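Larneo Building Services
A thread for residents of Nautiyal House on litter and recycling in the shared lounges. 1/

Lounge floors are cleared every evening before they are swept. Residents who use a lounge for a party or a children's afternoon are asked to pick up after themselves before they leave. 2/

Please begin with the large items. Wrappers, tissues and paper scraps go into the lined bin. Plastic lids should be set aside and taken to the recycling point on level 2. 3/

Toys are not litter. Any toy found on the floor is to be placed on the windowsill, where its owner can collect it. Unclaimed toys are moved to the front office in November. 4/

Fold the edges of the bag over the rim of the bin before use. A bag that has slipped down inside is difficult to remove and often tears. 5/

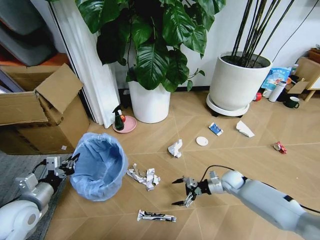 May snack wrappers go in with the recycling?
Wrappers with a metallic lining belong in general waste. The Rernex collection service does not accept them, and a single bag of mixed material may cause the whole container to be refused. 6/

Plants in the lounges are watered by our staff. Please do not leave wrappers or fruit peel in the pots or saucers, and do not move the planters when sweeping — the wheels can mark a wood floor if grit is caught beneath them. 7/

Cardboard boxes should be emptied, flattened and carried down to the Tondum Street entrance. Boxes left against a wall overnight will be removed. 8/

Replacement bags are kept in the cupboard outside room 907. The building uses more than 1,000 of them a year, and residents are asked to take one at a time. 9/

These arrangements apply from July 2025. Questions may be addressed to the front office during opening hours. 10/10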